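Support > Desktops > Opening and upgrading your tower

Opening and upgrading your tower: FAQ

Questions go to Archana Solanki at the Rosser service desk, extension 448.

Which graphics card do I have?
Read the name on the shroud. On the Dell towers it may be an NVIDIA Quadro K620. You can read it with the side panel off and the card still in its slot. 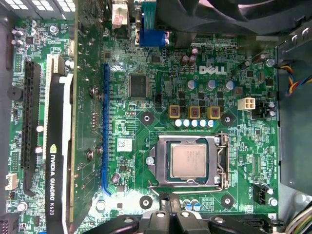
Do I need to take the cooler off?
Only to change the processor or renew the thermal paste. Memory and cards can be swapped with it in place. Paste is $5 a tube at the desk.

How should the case sit while I work?
Shut down, unplug the power cord and hold the power button for a few seconds. Lay the tower on its side with the open side up. Touch bare metal on the case before you reach in. With the cooler off, the processor socket is easy to get at, so keep tools and loose screws away from it. Memory goes in the two black slots beside the socket.
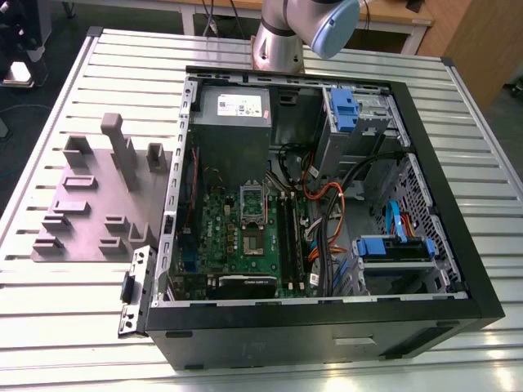

Vania asked whether both memory modules have to be the same size. They don't, but a matched pair usually runs better.

What does it cost to have the desk do it?
Memory or a card is $35, parts not included. A processor change is $114.

Can I keep my old parts?
Yes. Say so when you drop off the tower.

Related
Ordering memory through Drovisitz
Turura backup: before you open the case
Recycling old desktops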